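Wearable Sensors, Unit 4: What a Heart Rate Band Can and Can't Tell You

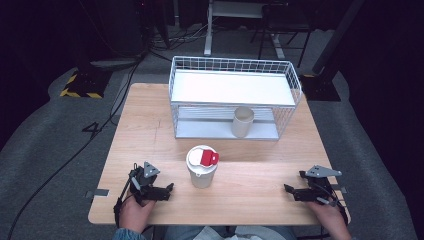
A lidded cup in front of the wire basket on the table.

Okay, so last unit we did step counters, and I could tell from your write-ups that most of you now trust them a bit less than before (good!). This time we move on to pulse. I'm going to use three gadgets all the way through so you can compare like with like: the Stusteo band, the Follon watch and the Geagea chest strap. You don't need to own any of them, the recordings are in the course folder.

4.1 How the light trick works
Turn over a wrist band and you'll usually find a little green light. It shines into your skin, some of it bounces back, and a sensor next to it picks up how much. Every time your heart beats, a bit more blood rushes through and soaks up more of the green. The band looks for that rise and fall and turns it into beats per minute. I still think it's lovely that this works at all!

The chest strap does something else entirely. It picks up the small electrical signal of the heart itself, so it reacts faster and doesn't care much about your arm swinging around. Keep that difference in mind for the homework.

4.2 Where it goes wrong
Movement is the big one. If the band slides, the sensor sees the sliding too, and sometimes it locks onto your running rhythm and shows you that as your pulse. Cold hands make the signal weaker. Tattoos can block a lot of the light. And a loose strap lets daylight in, so wear it snug, a finger's width above the wrist bone.

In the file follon_run you'll see a stretch from second 357 onward where the watch drifts away from the strap and takes a while to come back. Have a guess at the cause before you open my notes on it.

4.3 Averaging
Bands smooth their numbers. The Stusteo recording uses a window of 9 seconds, so a short sprint looks like a gentle hill. Fine for a jog, pretty useless for intervals. Try a shorter window yourself and watch how jumpy the line gets (there's a slider for it in Skenis, top right, under View).

Homework for May
Load the three recordings into Skenis. Each has over 2000 samples, so give it a moment. Plot the first 600 seconds of each on one chart, mark two places where they disagree, and write me half a page on why. Rough sketches are welcome, and please label your axes this time!

Next unit: sleep tracking. Bring your grumbles.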